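Heart rate stuck at 200 on easy walks - chest strap or app?
Opened by Yi-an Kong - Status: solved 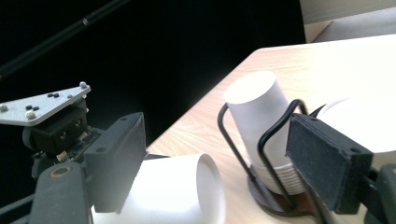
So I've had the Kornik chest strap since December and it was great for weeks, and now every time I go out for my morning walk it tells me my heart is doing 200 beats a minute. I'm walking! On flat sidewalk! I can talk the whole time and I feel fine, and when I stop and take my pulse at the neck it's nowhere near that. My doctor has me on a walking program and I'm supposed to send in my numbers every month, so I'd really like them to make sense.

Setup: Kornik strap, Drolerley app on my phone, firmware whatever it was when I bought it (sorry, I'll look).

What I've tried so far:

Restarted the phone. No change.

Unpaired the strap and paired it again. It worked for one walk and then went right back to 200 about when I got to the bottom of the hill.

Washed the strap with a little dish soap and let it dry overnight. Maybe a bit better? Hard to say.

Update, 7:40 a.m.
New battery in. The Drolerley app says it's full now, but I still got the jump, 11 minutes into the walk. It goes from a normal number straight up to 200, sits there, then drops back like nothing happened. The graph looks like a tabletop.

Update, same evening
Somebody in the Jang walking group told me to wet the pads before putting the strap on, which I'd only been doing when I remembered (so, not much). Did it properly with tap water and tightened the strap a notch. The first part of the walk was perfect. Then I took my jacket off and tied it around my waist, and up it went again.

Reply from Drolerley support
Hi Yi-an, thanks for all the detail. Could you send us the log from your last walk? Menu, Sessions, hold your finger on the session, then Share Log. Also, what shirt are you wearing? Loose synthetic shirts can build up static and the strap reads that as extra beats, mostly in cold, dry weather. Please keep going by your pulse check and how you feel until this is sorted, and call your doctor if you ever feel unwell.

Update
Log sent, it has 1,021 lines, good luck with that. And yes, it's a Fusov running shirt, very floaty, I got it for the holidays. I never thought of the shirt!

Update, next morning
Old cotton T-shirt, wet pads, strap snug. 40 minutes, hill included, and not one jump. Then I did a short loop in the Fusov shirt just to see, and it was back at 200 before the mailbox.

I've told the clinic to ignore the earlier spikes and they've put a note on my file. You can close this one - thank you both!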